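October, late morning, Brolten room

Finally got to the gray three-drawer cabinet, which I've been walking around since Gareth moved over to the Bukerside building and left it behind. I wanted it cleared before Augustina starts bringing her sample boxes across, and I figured half an hour. Ha. It took me until lunch!

Top drawer: cable ties, two rolls of label tape (one dried out, binned), the good calipers that Jhun has been asking after for weeks, and a stack of Celtthorpe order forms going back to when we still bought filters in lots of 600. Kept one form for the part numbers, recycled the rest. Middle drawer is all sandpaper and I left it alone, apart from pulling the 1,000 grit to the front — it's the only one any of us reaches for.

Bottom drawer was the bad one. Old Coman catalogs, a bag of odd screws, and something sticky in the back corner that took warm water and a lot of patience. It slides fine when it's empty, so the sticking we all complained about was only the weight of those catalogs. Please don't put them back in! Rodica says she'll take the 700 series ones for her shelf and the others can go.

Plan for now is that the bottom drawer becomes the snack and drinks drawer, so people stop leaving things on the bench next to the balance. Cans and bottles lying down, packets on top of them, bowls at the back. The top of the cabinet ought to end up clear, and then the small scale can live there.

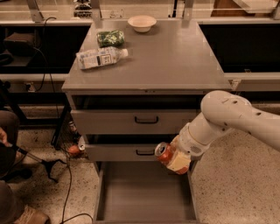 Bottom drawer open and empty; bottle, green packet and white bowl up top, red can over on the right.

Still to do: a label for each drawer front (Zamfira has the label maker, ask her), and check whether a bottle stops the drawer shutting if it rolls crosswise. Might want a strip of foam along the floor of it. Calipers are on Jhun's desk.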